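Ovholm 흡음 패널은 회의실, 강의실, 녹음 준비실 등 말소리의 명료도가 요구되는 실내 공간을 위한 벽면 부착형 제품입니다. 본 페이지는 제품의 규격, 설치 조건, 유지 관리 및 구매 절차를 안내합니다. 기존에 Brondberg 계열 패널을 사용 중인 기관은 아래 호환 항목을 먼저 확인하여 주시기 바랍니다. 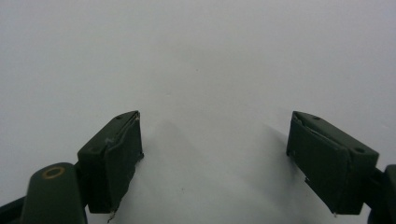
**담당 부서: Bramwell 실내환경사업부 음향자재팀**

## 제품 개요

Ovholm은 폴리에스터 섬유를 압축 성형한 심재에 직물 마감을 적용한 패널입니다. 표면 마감은 무광 단색으로 공급되며, 인쇄나 타공 무늬가 필요한 경우 별도 주문으로 진행합니다. 중음역과 고음역의 잔향을 줄이는 용도로 설계되었으므로, 저음역 보정이 필요한 공간에는 모서리용 제품인 Nullness를 함께 검토하시기 바랍니다.

본 제품은 흡음재이며 차음재가 아닙니다. 인접한 방으로 전달되는 소음의 차단을 목적으로 하는 경우에는 벽체 구조에 대한 별도의 진단이 선행되어야 합니다.

## 규격 및 포장

| 항목 | 내용 |
|---|---|
| 패널 너비 | 573 mm |
| 패널 높이 | 573 mm |
| 두께 | 15 mm |
| 포장 단위 | 1상자 4매 |
| 모서리 가공 | 직각 또는 사면 |
| 부착 방식 | 접착식, 클립식 |
| 표준 색상 | 백색, 회색, 짙은 녹색 |

색상은 생산 시기에 따라 미세한 차이가 발생할 수 있습니다. 한 벽면에 시공할 물량은 동일한 생산분으로 한 번에 주문하는 것을 권장합니다. 추가 주문 시에는 상자 측면의 생산 번호를 함께 기재하여 주십시오.

## 설치 전 확인 사항

1. 벽면의 먼지와 기름기를 제거하고 완전히 건조합니다. 도장 후 양생이 끝나지 않은 벽에는 접착식으로 시공할 수 없습니다.
2. 콘센트, 스위치, 점검구의 위치를 도면에 표시합니다.
3. 패널을 개봉하여 시공할 실내에 하루 이상 보관합니다.
4. 재단용 칼, 수평자, 줄자, 마스킹 테이프를 준비합니다. 재단은 뒷면에서 시작하며, 칼날은 수시로 교체합니다.

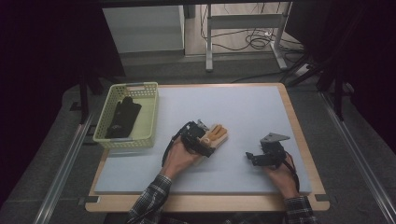
## 시공 방법

접착식은 평탄한 석고보드 및 합판 벽면에 적합합니다. 패널 뒷면의 네 모서리와 중앙에 접착제를 도포한 뒤 기준선에 맞추어 가볍게 누릅니다. 위치를 바로잡을 때에는 패널을 떼어 내지 말고 옆으로 밀어 조정합니다.

클립식은 향후 이전이나 교체가 예상되는 공간에 적합합니다. 벽면에 하부 클립을 먼저 고정하고 패널을 얹은 다음 상부 클립을 체결합니다. 콘크리트 벽에는 전용 앵커가 필요하며, 앵커는 기본 구성품에 포함되지 않습니다.

발언자의 정면 벽과 후면 벽을 우선하여 시공하고, 측면 벽은 앉은 사람의 귀 높이를 중심으로 배치합니다. 천장 시공은 본 제품의 보증 범위에 해당하지 않습니다.

## 적용 사례

Bramwell 교육관의 중형 강의실에는 후면과 양측 벽면에 패널 81매가 시공되었습니다. 해당 현장의 음향 검토를 맡은 Morenike Ugwu 책임은 준공 보고서에서 후열 좌석의 청취 조건이 개선되었다고 기록하였으며, 출입문 주변의 반사음에 대해서는 추가 검토를 제안하였습니다. 보고서 사본은 음향자재팀에 서면으로 신청하여 열람할 수 있습니다.

## Brondberg 계열과의 호환

Brondberg 패널용 하부 클립은 그대로 사용할 수 있습니다. 상부 클립은 걸림 깊이가 달라 교체가 필요합니다. 두 제품은 직물의 결이 서로 다르므로 같은 벽면에 혼용하는 것은 권장하지 않습니다.
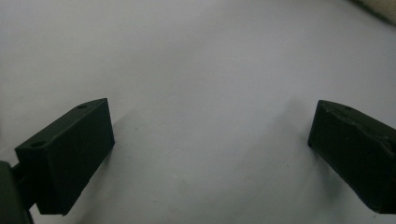 **Bramwell 실내환경사업부 음향자재팀 | 견적 및 기술 문의**

견적 요청 시에는 공간의 용도, 가로와 세로 및 천장 높이, 벽체의 종류, 희망 색상을 기재하여 주십시오. 평면도를 첨부하시면 배치안을 함께 회신합니다. 기술 상담은 Cleiton Araújo 선임이 담당합니다.

## 유지 관리

표면의 먼지는 부드러운 솔이 달린 진공청소기로 제거합니다. 얼룩은 마른 천으로 먼저 흡수한 뒤 중성세제를 희석한 물로 가볍게 두드려 닦습니다. 표백제와 용제류는 사용할 수 없습니다. 상대습도가 높은 공간에서는 패널 뒷면의 결로 여부를 정기적으로 점검하여 주십시오.

## 교환 및 반품

미개봉 상자는 반품이 가능하며, 재단하였거나 접착제를 도포한 패널은 제외됩니다. 운송 중 파손이 확인된 경우에는 포장재를 보관한 상태에서 상자와 파손 부위의 사진을 담당 부서로 보내 주십시오. 1월에는 재고 조사로 인하여 출고가 지연될 수 있습니다.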